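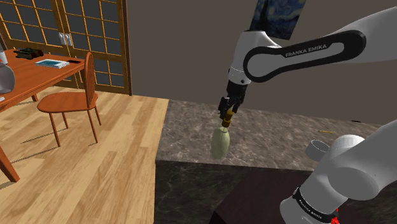

Subject: Re: [line-automation] Bottle cell at Trolen, staffing after the changeover

To answer the two questions from last week in one message. Quoted text first for those reading the digest.

> We are looking at a single arm for bottle handling ahead of
> the labeler, small batches, mixed shapes. The vendor (Gasolico)
> says one operator can cover the cell plus the labeler. Our
> packers do not believe it. Does anyone have a cell like this
> in daily use, and what did the operators end up doing all day?
> Also, did you simulate first, and was it worth the hours?

We have one at Trolen, running since February. The arm lifts each bottle by the neck out of the infeed tray and sets it on the labeler belt. Integration was done by Graminier. We have no experience with Gasolico.

Simulation: yes, and I would do it again. Most of our failed picks in the model were on tapered bottles, where the fingers closed too low and the bottle swung when the arm accelerated. We moved the grasp point up to the narrow part of the neck and cut the acceleration on the first part of the lift. Both changes carried over to the real cell. Friction did not carry over. The values in the model were too generous and we ended up changing the finger pads twice.

Staffing: before the cell we had 4 people on hand placement per shift. Now there are two at that end of the line. The other two moved to case packing and inspection, same pay grade. No one was let go, but two open positions were not filled, and you should say so early if that is your plan. We said it late and it cost us some goodwill.

One operator covering both the cell and the labeler works on long runs. On short runs it does not. A changeover takes us 45 minutes with one person and much less with two, so on mixed days we schedule two. The vendor number assumes one bottle shape.

What the operators do now, most of the shift:

- load trays and check neck orientation
- clear faults and restart
- swap finger pads and log the swap
- pull a bottle for inspection out of every 100

There is less lifting and less wrist work. There is more standing and waiting, and a few people dislike that more than the lifting. Rotation every two hours helped. Fault clearing was the hard part at first, as only the maintenance tech had the login. We gave operators their own level with restart and jog to home, nothing else. Stops got a lot shorter after that.

Two things I would ask the vendor for in writing: who may edit grasp points after handover, and whether new bottle shapes are charged per shape. Ours were, and it was not in the quote.

The McGrath site is putting in a similar cell with a wider gripper. If they are on this list, I would like to know how the pads hold up on glass.

I can send the changeover checklist off list. It is four pages and specific to our labeler.

Line engineering, Trolen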